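Sadau Site, Cell Orka: Gripper and Arm Inspection Checklist

Applies to: two-finger parallel gripper on the Orka handling arm, with wrist camera, and the matching cell model kept on the Dusidari simulation station.
Interval: every 467 operating hours, and after any finger contact fault.
Revision month: April
Status marks: OK, ADJ (adjusted during inspection), OPEN (work order raised), N/A

Section A. Before entry

A1. Lockout applied at main disconnect, tag signed. OK
A2. Air supply isolated and residual pressure bled at the regulator. OK
Comment: Gauge needle rests slightly above the zero pin with the line open. Same as last inspection. Gauge to be replaced when the regulator is next serviced.
A3. Arm parked in service position, brake engaged on all axes. OK
A4. Enabling switch on teach pendant tested in all positions. OK
A5. Gate interlock drops motion power when opened. OK
Comment: Tested at reduced speed from the pendant and again from the Mikkelsen panel. Response normal from both.
A6. Emergency stop buttons, pendant and panel. ADJ
Comment: Panel button was loose in its mounting ring. Ring tightened, button retested.

Section B. Gripper housing

B1. Housing screws present, witness marks aligned. OK
B2. No cracks at finger slots or along the rim. OK
B3. Guide rails clean and lightly greased. ADJ
Comment: Old grease had picked up lint from the soft goods. Rails wiped down and regreased. Do not use spray lubricant here. It carries onto the pads.
B4. Cable exit boot seated. OK
B5. Housing play measured by hand with fingers open. OK

Section C. Fingers

C1. Finger mounting screws at specified torque. OK
C2. Fingers open and close evenly about the centerline. ADJ
Comment: Left finger lagged at the start of the closing stroke. Corrected when the rail was cleaned. Cycled 12 times afterward with no lag.
C3. Tips free of burrs. OK
C4. Tip alignment, fingers closed on the gauge block. OK
C5. Beveled edges not rolled or chipped. OPEN
Comment: Light wear on the left bevel near the tip. Acceptable for soft goods. Replacement pair requested from Mikkelsen stores. Fingers are replaced as a pair, never singly.

Section D. Contact pads

D1. Pad seated flat in its border, no lifted corners. OK
D2. Pad surface free of cuts, glaze and oil. OK
Comment: Clean with a dry lint-free cloth. Solvent softens the adhesive.
D3. Pad signal at rest within band. OK
D4. Pad signal returns to rest value within 2 seconds of release. ADJ
Comment: Slow return on the first attempt, with nearly 8 seconds to settle. Connector reseated at the wrist. Return normal on repeat tests. Recheck at the start of the next shift.
D5. Pad cable has slack at full finger opening. OK

Section E. Wrist camera

E1. Bracket tight, no movement under hand pressure. OK
E2. Lens cover clean. OK
E3. Both fingertips inside the camera view with the gripper fully open. OK
E4. Camera cable clear of the elbow through full wrist rotation. OK
Comment: Cable tie nearest the wrist was rubbing on the jacket. Jacket not cut through. Tie moved back and left loose enough to slide.

Section F. Cell model on the Dusidari station

The model is used to try new approach paths before they are loaded to the arm. A model that does not match the cell will pass a path that the real gripper cannot run. Check it at the same interval as the hardware.

F1. Finger length and tip shape match the fitted pair. OK
F2. Finger travel limits match controller limits. OK
F3. Contact pad modeled and facing the gap. OK
F4. Fixed surfaces present as collision bodies. OPEN
F5. Second gripper included in collision checks. OPEN
F6. Wrist camera view updated after any bracket change. N/A
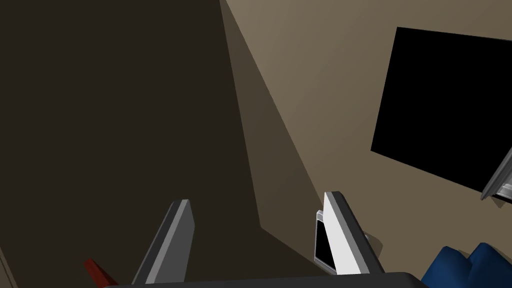

Finger geometry in the model is checked from the rendered wrist view, with the gripper open and an unobstructed gap. The pad on the right finger shows as a small black rectangle with a thin light gray border, on the inner face, and this is the orientation F3 calls for. The left finger should show its squared-off tip and the lighter bevel along its right side. Judge shape only from this view. The right finger renders much paler than the left, and shade is not evidence of wear or of a wrong material setting. Measure travel from the joint values, never from the render.

Comment on F4: The wall surfaces load and display correctly, but the collision layer was switched off in the saved file. A path could be drawn through the wall without a warning. Layer switched on and file saved under a new revision. Item stays open until the approach paths have been rerun.

Comment on F5: Clearance to the second gripper is calculated from its parked position only. Moving positions to be added. Until then, paths that enter the shared zone are run at reduced speed with one person on the enabling switch.

Section G. Return to service

G1. Tools and cloths removed from the cell. OK
G2. Lockout removed by the person who applied it. OK
G3. Air restored slowly, fittings checked for leaks. OK
G4. Home position confirmed on all axes. OK
G5. Empty cycle at reduced speed, then loaded cycle at reduced speed. OK
G6. Full-speed cycle with gate closed. OK
Comment: Grip force trace compared with the last stored trace. No difference beyond normal spread.
G7. Hour counter for this checklist reset at the panel. OK

Open items carried forward: C5, F4, F5. Recheck of D4 at shift start to be entered in the cell log, with the settling time written out.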